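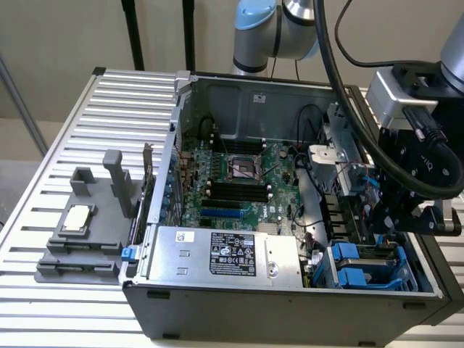
Womon launches the Semden bench kit for computer refurbishers

Press release, June
For immediate use

We've been itching to talk about this one for months, so forgive me if I go on a bit. From this June you can order Semden, our bench kit for workshops that strip, sort and rebuild used desktop computers. It's the first thing Womon has put on sale that we didn't build for one particular customer, and I'm ridiculously pleased with it.

Semden is a set of printed holders, a slatted aluminium bench top to fix them to, and the software that lets a robot arm and gripper work on an open PC tower. You can bring your own arm if you already have one (plenty of the people we talk to do, and quite often it's standing in a corner under a sheet) or we'll supply the lot and set it up for you.

Why we started with the processor

Anyone who has refurbished computers by the pallet knows the processor is the fiddly bit. The socket has a frame and a lever, the chip has to go down flat and the right way round, and a moment's carelessness can cost you a whole motherboard. So that's where we began. The gray holder with the square pocket is the heart of the kit: the chip sits in the pocket with its metal lid facing up, always in the same place, and the arm knows where to find it. With the tower lying on its side and the panel off, the socket faces upwards and the gripper can come at it from above.

We did a lot of this work on Dell desktops with the blue plastic drive caddies, purely because that's what our friends at Ansari had stacked to the ceiling. Ansari runs a repair and resale workshop in Lirkomden and has been using Semden on trial since the winter. Between us we've put 1,028 towers across the bench so far. Some of them were filthy. One had a shopping list in it.

I should be straight about what the kit does today. There are three jobs in the first release: processors, memory and drives. Graphics cards and power supplies are on the list for later. Cables are their own kind of misery and I'm not promising a date for those, so please don't ask me at the open afternoon (you will anyway, I know).

You still need a person at the bench

Semden is meant to be used with somebody nearby, who brings the next machine over, takes the side panel off and deals with anything odd. We've tried to make that side of it pleasant. The holders bolt to the slats and can be shifted along in a minute or so when you change to a different case. The controls are on one screen with big buttons, and there's a pause you can hit from either side of the bench. When you restart, it picks up at the step it left.

The gripper carries its own small camera, so you can look straight down into the case on the screen while you work. I thought that would be a nice extra and it's become the thing I'd miss most! Drive handles, memory clips, the socket lever, all there without having to stick your head over the bench. 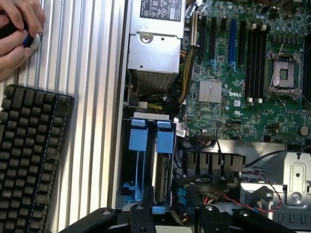 What's in the box

The standard kit has the bench top, 15 printed holders, the wrist camera and its mount, the software, and a year of updates. Holders that wear out can be reordered one at a time, or you can have the print files and make them yourself, which a few of our trial users already do. If you've got a case we've never seen, send us one and we'll draw up a holder for it.

The software comes with settings for 51 desktop models. Adding another takes an afternoon of showing the arm where things are, and there's a written guide that our newest starter tested on her own before we let it out of the building.

Prices and how to order

Semden is sold outright, with no monthly fee for the basic software. The price depends on whether you want the arm and gripper included, so ring or write and we'll send a quote back. Schools and repair charities get a discount. Orders placed in June should go out by the end of the summer.

Come and see it

We're holding an open afternoon at Ansari's workshop in Lirkomden later in June, doors at 2 pm, tea provided. Bring a dead desktop if you like and we'll put it on the bench. Places can be booked through the Womon office.

About Womon

Womon makes bench equipment and software for repair workshops. We're a small company and we answer our own phone.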